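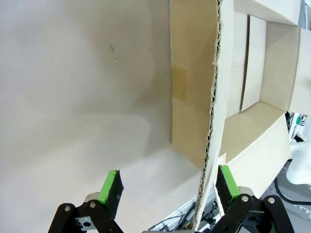 The carton-opening cell at our Utetley site was stopped on a Wednesday in July after the gripper closed on a flap and did not let go when told to. The arm kept moving and tore the board. Since then we have had the same questions from most of the sites that run this cell. Cut edges on corrugated board are a good part of the trouble: where the liner is ragged and the fluting is exposed, as on the brown flap between the green and black finger pads, the pads have very little flat surface to close on. The answers apply to all cells with the parallel gripper.

What was the fault?

The release command was sent but the fingers stayed closed. The controller took the command as completed and started the next move. Fault code 837 came up 4 seconds later, when the arm reached its force limit and stopped.

Was anyone hurt?

No. The guard door was shut and the operator, Sunee Duangkaew, was at the panel. She pressed the emergency stop after the arm had already halted.

Why didn't the controller know the fingers were closed?

It was reading the commanded position, not the measured one. The setting had been changed during a software update and was not changed back. Vichien Meesuk found it when he compared the settings with the Westik cell, where the fault has never come up.

Is my cell affected?

Open the gripper page on the panel and look at "Position source". If it says "Commanded", stop the cell and call the service desk. If it says "Measured", you can keep running. Please don't change the setting yourself, as the force limits have to be checked at the same time.

Can I still run cartons with torn or taped flaps?

Not in automatic mode. Put them aside for hand opening. Tape on a flap changes its thickness, and the grip check has not been redone for that yet.

The gripper has stopped while holding a flap. What do I do?

Press the emergency stop, lock out at the isolator and wait for the pressure light to go off. Cut the cardboard away on both sides of the pads. Do not pull on the carton, and do not put your fingers between the pads or the link bars, even with the power off. There are 2 bolts on each linkage. Leave them alone; Nuchit supplies them set to torque.

When is the permanent fix coming?

Wiroj Thepsuriya is testing it at Jallomska now. It has to get through 37 shifts without a fault before it goes to other sites. We don't have a date.

Who do I report a near miss to?

Cayetano Iglesias, or your shift supervisor if it is after 6 pm. Write down the fault code before you reset the panel, as resetting clears it.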